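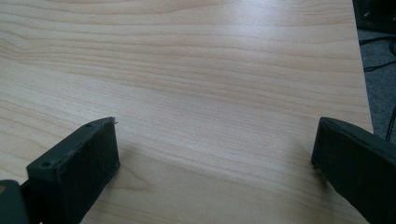
Tidal gauges decide when the flood gates at Garnamard close, and the trigger level is set too high. In November the surge reached Plinavby 13 hours after the first warning, and seals were left on the wrong side of the bank. A surge chart is read like the grain on a pale tabletop — fine lines, a few darker bands, and the bands matter most.

Print | E-mail
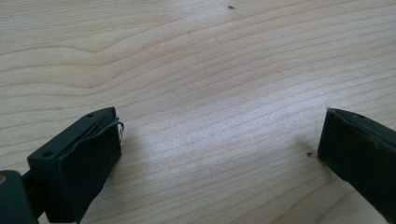 Wood grain, with curves much like contour lines.

The Kekana gates should close at 50 centimetres above normal tide. Closing early costs eight hours of boat traffic. Closing late costs far more to repair.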